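Refeed days, sodium, and reading the scale

Posted Tuesday, October 5, 2021

I am in week 10 of a cut and have had enough messages about refeeds to write down what I do and what I log. The setup is the same as in March, except that I moved the refeed from the weekend to the middle of the week.

The base diet is a fixed deficit with protein held constant. On a refeed day protein stays where it is, fat drops by 13 grams, and carbohydrate goes up until total calories reach maintenance. I do not go above maintenance. People who do are running a different protocol, and their scale data will not match mine.

Carb sources are rice, potatoes, and oats. I stopped using cereal because the sodium varies too much between boxes. Sodium is the variable most people leave out of the log. If you raise carbs and salt on the same day, the next morning's weight tells you almost nothing. Mine has gone up by 2 pounds overnight on a day when both moved, and by much less when only the carbs did. I now weigh salt in grams and add it at the table.

Weigh-ins are taken after the bathroom, before water, on a Trummer floor scale that sits on tile and does not get moved. I take two readings. If they disagree I take a third and keep the middle one. The number goes into a spreadsheet with a seven-day average, and I make changes from the average only. A single reading after a refeed is not grounds for cutting food.
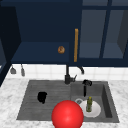
Huguette Paquette wrote in to say that a seven-day average still hides too much if the refeed falls on a different day each week, and that she had better results comparing the same weekday to the same weekday. She has a point. With a floating refeed, one seven-day window can contain two high days and the next can contain none. With a fixed day the problem mostly goes away. I have added a column for the weekday comparison and will keep both.

Training on the refeed day is legs. I tried putting legs on the day after, on the theory that glycogen would be topped up by then, and saw no difference in the log. Squat reps at a fixed load were the same over the weeks I tested it. Sleep was a bigger factor than either placement. I left it on the same day for scheduling, as the gym on Radbridge is quieter then.

Caffeine is held flat through all of this. So is fiber, within reason. Potatoes push it up a little and I take the difference out of the vegetables at dinner.

Waist is measured at the navel, standing, after a normal exhale, once a week, the morning before the refeed. It has been a more stable number than body weight for the whole cut. Last reading was 37 inches, down from the start, and the tape agrees with the trend line even in the weeks when the scale does not.

Next post will be the diet break. Calories go to maintenance for the full block, and steps stay the same.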